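Au club de robotique de Fernmont, on apprend à un bras à monter un ordinateur

Il est 17 heures et la salle est déjà pleine. Au club de robotique du lycée de Fernmont, on ne s'assoit pas beaucoup : on tourne autour des tables, on se penche sur un boîtier de PC ouvert, on se chamaille pour savoir à qui c'est le tour de tenir la manette. Le projet de l'année s'appelle Skollarix et il tient en une phrase : faire assembler un ordinateur de bureau par un bras robotisé, processeur compris.

« Au début, on voulait juste lui faire brancher une barrette de mémoire », raconte l'enseignante qui encadre le groupe, ancienne électronicienne passée à la technologie. « Et puis un élève de première a demandé pourquoi on ne commencerait pas par le plus dur. J'ai dit non, évidemment. Deux semaines après, on y était ! »

Le plus dur, c'est donc le processeur. Dans un socket de type LGA, les broches sont du côté de la carte mère, minuscules et serrées les unes contre les autres. Une puce lâchée de travers, et c'est la carte qu'on abîme. Le club travaille sur des machines de récupération données par une entreprise d'Emesthorpe qui renouvelait son parc. « On a reçu 20 tours d'un coup, dans le hall, un matin de contrôle. La vie scolaire a adoré », s'amuse l'enseignante.

Les élèves ont tout de suite compris que le logiciel ne ferait pas tout. Les premiers doigts de la pince étaient trop épais, ils masquaient la puce et touchaient le cadre du socket avant elle. « On a redessiné les mors je ne sais combien de fois », explique une élève de terminale, responsable de la mécanique. « Il faut pincer par les côtés, jamais dessus ni dessous, et garder assez de prise pour que ça ne pivote pas. Quand on serre trop, on a peur pour le substrat. Quand on ne serre pas assez, ça glisse et tout le monde crie. » 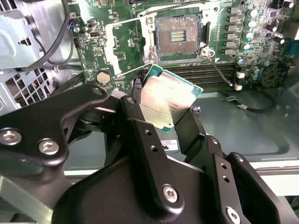
« Le moment que je préfère, c'est l'approche », poursuit-elle. « Le levier est relâché, le cadre est relevé, la puce arrive en biais et il faut la remettre bien à plat avant de descendre. À la main, on le fait sans y penser. Avec le bras, chaque degré se discute — et on discute beaucoup, chez nous ! »

Pour apprendre le geste au robot, le groupe a choisi de le lui montrer. Un élève pilote, les mouvements sont enregistrés avec la vue de la caméra du poignet, puis un modèle s'entraîne sur ces démonstrations. Le compteur affiché au tableau indique 305 essais enregistrés, dont 205 jugés assez propres pour servir. Le tri se fait à plusieurs, devant l'écran, et il est sévère.

« Moi, je pensais que les essais ratés partaient à la poubelle », confie un élève de seconde arrivé en cours d'année. « En fait on les regarde presque plus que les bons. On voit où la main hésite, à quel endroit on a forcé, et on s'aperçoit qu'on fait tous la même bêtise au même moment. » Lui s'est pris de passion pour Satti, le petit programme maison qui découpe les enregistrements et permet d'y coller des étiquettes. Il en a réécrit l'interface pendant les vacances, sans que personne le lui demande, et il a ajouté des raccourcis clavier dont il parle volontiers pendant un quart d'heure.

L'enseignante, elle, insiste sur ce que le projet a changé dans la salle. Les élèves qui aiment souder expliquent le régulateur de tension à ceux qui aiment coder, et ceux qui codent doivent justifier pourquoi leur trajectoire passe si près des condensateurs. « Ils lisent des fiches techniques en anglais pour le plaisir. Je n'aurais jamais obtenu ça avec un devoir ! »

Le club présentera Skollarix en juin, à la rencontre régionale des clubs. Une table, une carte mère, le bras, et 2 minutes pour poser le processeur devant le public. D'ici là, il reste à travailler la fermeture du levier, qui demande de la force et que la pince n'aime pas du tout. Une équipe dessine un crochet, une autre est convaincue qu'on peut s'en passer en poussant du bout d'un doigt. Les deux prototypes seront testés après les vacances, et les inscriptions pour l'an prochain sont déjà ouvertes, y compris aux élèves qui n'ont jamais tenu un tournevis.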